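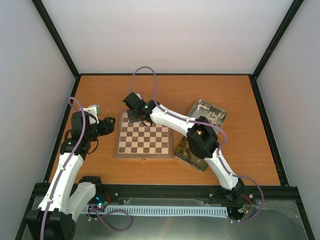 Marina Triantafyllou was 47 when she gave her first public talk, and she still has the notes for it, written on the backs of bus timetables and so heavily crossed out that she ended up speaking without them. She is now one of the most sought-after speakers on disability and everyday access in her part of the country, and she has a way of making a large room feel like a kitchen. Ask her what access means and she won't start with ramps. She starts with a tabletop, any plain wooden one with the grain showing, and asks you who can get their knees under it, who can reach the back of it, and who has been left to eat with their plate on their lap.

"People think it must be more complicated than that," she says, pouring me a second cup of tea before I've finished the first. "And sometimes it is, of course it is. But I was left out of an awful lot of dinners by the height of a table, and I'd like that to be the first thing they remember when they go home."

Marina grew up in Mirulstead, above her parents' bakery, Kourkoulas, which took its name from her mother's side of the family. The flat was up 2 flights of stairs. She had used a wheelchair since she was small, and her father carried her up and down every day until his back gave out, after which the family moved her bed into the storeroom behind the ovens (the warmest bedroom in town, she says, and she smelled of sesame all through school).

"I loved it, I have to tell you. Everybody came past me. The flour man, the aunties, the lads on the early shift. I learned to talk to anyone in that storeroom, and that's been my whole living, when you think about it."

School was harder. Lessons she needed were upstairs, and for the best part of a year she did her science from a textbook in the library while her friends did theirs over a Bunsen burner. She wrote to the head, then to the council, then to the local paper, and it was the letter to the paper that got her moved. She was fourteen. "I thought, oh, so that's how it's done! I've been writing letters ever since and I'm afraid I've got worse."

She worked on the switchboard at a removals firm for many years, married, brought up a son, and would probably have carried on quite happily if Plovard hadn't closed its day centre one April. Plovard is the next town along, and its centre was where Marina went on her days off to play cards and put the world to rights. She started a petition from her front room and it gathered 3,677 signatures, a good many of them collected across the bakery counter by her mother, who was by then well into her eighties and not a woman you said no to.

The centre didn't reopen, and Marina is careful to say so when she tells the story. What came out of it was Lomura, the small charity she runs with friends from those card afternoons. It helps disabled people speak up at meetings where things are being decided for them, which can mean paying for a taxi, or going through the papers beforehand, or simply sitting beside someone so that they aren't the only one.

"The first time I spoke, there were 134 people in that hall and my hands were shaking so much I had to sit on them," she says, laughing. "A young woman came up afterwards, very shy, and said she'd never heard a person like her talk for that long without being interrupted. Well. I went home and cried, and then I rang round and asked who else wanted me."

Plenty did. She speaks to student nurses, bus drivers, architects and, her favourites, primary school children, who ask whatever comes into their heads. One wanted to know if she slept in the chair. Another asked whether she had ever been sad about it, and she told him yes, sometimes, mostly on days when the lift was broken.

We had been talking all morning by then and the tea was stone cold. I asked what she would like to be doing in ten years' time. She thought for quite a while, looking out at the road.

"Less," she said. "I'd like some of the youngsters to be doing it, and I'd like to be in the front row, heckling. And I want to learn to bake properly. My mother never let me near the big oven, you know, she said I'd be in the way."

Marina's next talk is at Mirulstead library on 5/20/26, with tea from half past one.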